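Subject: Re: [selik-list] Halilović open day - did anyone get to it?

Dear all,

Sorry for taking my time with this. I promised a report as soon as I was home and then, of course, the week ran off with me. I've left the earlier message in below so that newer people on the list can see what was being asked.

On 20 June 2020 a list member wrote:

> Hello everyone. I see from the Selik calendar that the Halilović workshop at Gatargate is opening its doors again and showing the Niren project. I can't go myself, I've got family staying and nowhere to put them but in front of me. If anyone on the list is going, could you please tell us:
>
> - is it a proper demonstration or is it a film and a leaflet?
> - do they let you ask questions while it's running, or is it all at the end?
> - is the thing any good with cables? (My own interest, as some of you know only too well. I've been trying to get a home-made arm to pick up a bit of flex for longer than I care to say.)
> - is it suitable for a twelve-year-old who takes things apart?
>
> Also parking. Last time it was hopeless.

Well, I did go, and I'm very glad I did, so I'll try and take your questions as they come, though I'll wander off here and there.

First, getting in. They were running it in small groups this time, with a slot each, and I was in the late morning one with four of us altogether. You book by email and they send you back a slot and a little map. The map is good as far as the railway bridge and after that I would trust your own eyes. The workshop is round the back of the main building at Gatargate, past the tile place, and the door you want is the second one, which is green and has no sign. I went to the first one, as did everybody else in my group, and a very patient person at the tile place pointed us along. Parking is still hopeless. I left the car up by the playing field and walked down, and it was a nice walk.

Now, the demonstration. Yes, a proper one! No film at all, and the leaflet was a single sheet that they'd run out of by the time we got there. They talk for a few minutes at the door, mostly safety - where you can stand, what the tape on the floor means, please don't lean in to look however much you want to - and then you go straight over to the bench and it's on.

The room is a working room and they haven't dressed it up for visitors, which I liked. Cardboard boxes stacked up behind the bench, an office chair shoved out of the way, shelves at the back, a roller conveyor running along behind the table. I'd half expected a glass box with a spotlight on it. You do get the feeling that they'd stopped what they were doing when you came in and would go back to it when you left, and I suspect that's just how it was.

The arm itself is a grey and silver one with pale blue caps on the joints, with a black two-finger gripper on the end, hanging off a white bracket. Smaller than I'd pictured it, and much quieter. I've stood next to the old palletiser at my former work often enough to expect a racket, and with this one you could carry on an ordinary conversation. You hear a sort of hum when it changes its mind.

What they're working on under the Niren name is handling everyday things with leads attached. So there you are, question three, you must have felt your ears burning. The object of the day was an ordinary white power strip, lying slantwise on the table with its cords going off in different directions, and the job was to take hold of it, lift it, and set it down again a little further along without dragging the rest of the world with it. It sounds like nothing. I have never been so gripped by an extension lead in my life.

The trouble, as they explained it (and I hope I have this right, I was scribbling on the back of my booking email), is that the strip itself is easy. It's a box, it's stiff, it stays the shape it was when you let go of it. The cord is another matter. It pulls back a bit when you lift, and the pull isn't the same twice running. So an arm that's been taught on loose objects goes in full of confidence, lifts, and finds the far end swinging round. We saw this happen on the first go. The strip came up nicely, turned itself round in the fingers like a fish, and went down facing the wrong way. There was a groan from all of us and a cheer from the person at the keyboard, who said it was the best failure they'd had all morning and saved the recording.

We saw seven goes in our slot. I'd call four of them good, and two I'd call good if you were feeling kind. They were quite open about all this. One of the group asked straight out what the record was like over a longer stretch, and we were told that the best run so far was 18 in a row before a drop, and that it was on a day with no visitors, so make of that what you will.

I asked about the tablecloth. You'll want to know about the tablecloth. The whole bench is covered with a printed cloth, a painting of a starry night over a river, all deep blue and with long orange and gold reflections down the water, and very handsome it is too. I'd taken it for somebody's sense of humour. The answer I got was that plain backgrounds make everything too easy, and that a system which can only find a white thing on a grey bench will fall over the minute it gets into anybody's house. They have several cloths and change them over. I asked what the others were and was told that one has lemons on it and is generally disliked.

I thought that was terribly interesting, and it set me thinking about my own set-up at home, which is a sheet of black card and a desk lamp, and has been for ages. No wonder it does well. I'm going to try it on the kitchen oilcloth this weekend and I expect to be humbled.

Questions while it's running: yes, as many as you like, except when the person with the stop button holds a hand up, and then you hush. They hold a hand up just before the fingers close. I got rather fond of that. You could feel the whole room lean.

I did ask about money, I'm afraid, I always do. They wouldn't be drawn on the arm, but the person showing us round said that the odds and ends for the bench, so the uprights and brackets and wiring and so on, had come to 1160 all in, and that it would have been less if they hadn't ordered one lot of aluminium in the wrong length. I felt a great deal better about my own cupboard after hearing that.

On the twelve-year-old: I would say yes, with a warning. There is a fair bit of standing still. Between goes they check things on the screen and put the strip back where they want it, and a child who likes seeing how things are done will be happy as anything with that, while one who wants action will be off looking at the boxes. There was a girl of that sort of age in the slot after mine and she'd got a list of questions written on her arm in biro, so I should think they had their hands full. Nothing to touch, though, while the arm is on. At the end they switch off and pass round a spare pair of fingers, which are lighter than you'd think, and you can feel the pads and see where they've worn.

On cables more particularly, for our friend with the flex. I put your case as well as I could. The advice I was given was this, and I pass it on just as it came to me. Don't go for the cable in the middle. Go for it close to something stiff, a plug or a connector or where it comes out of the casing, and come down from straight above with the fingers across it and not along it. Lift a very small amount and stop. Let it settle. Then go on. They said most of their early trouble came from lifting everything in one swoop, and that putting in that one little pause did more for them than a month of cleverer work. They also said to mind your own wiring - the leads on the arm itself, they meant - as these loop about near the wrist and have to be given enough slack to go round with it, but not so much that they hang down into the job. They'd snagged theirs twice. I said I had snagged mine rather more than that, and we parted on excellent terms.

Two small grumbles, so that you don't think I've gone soft. It was hard to see if you were third or fourth along, with the post on the near side in the way, and I think they could turn the bench a little or put a screen up. And there's nowhere to sit. I don't mind for an hour but I know that some of us would. If you ring ahead they may well find you something, they seemed that kind of people.

There's talk of another open day in August. Nothing fixed, and they asked us not to spread dates about until it was. If enough of us fancy it I could write to them as Selik and ask for a slot of our own, perhaps two, and we could share cars down to Gatargate and all be defeated by the parking together. Let me know on the list or off it. I'd go again tomorrow.

Right, I've gone on long enough. The oilcloth awaits.

Warmest wishes to all
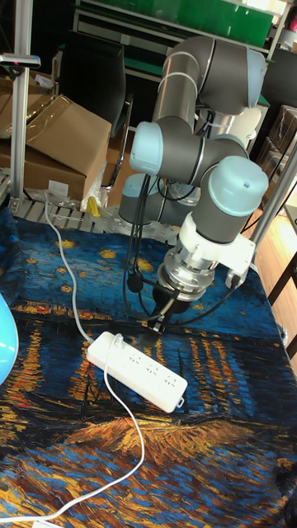
Re: [selik-list] Halilović open day - did anyone get to it?

Thank you, thank you, that's far more than I hoped for. I tried the little pause last night with the flex held close up by the plug and got it off the desk three times out of five, when my best before was once and I think that was luck. It still swings like mad if I lift it any higher than a matchbox. Did they say how long they wait before going on? I've been giving it a full second and it feels like an age. Please put me down for August if you do write to them, and I can take two in the car so long as they don't mind the dog blanket.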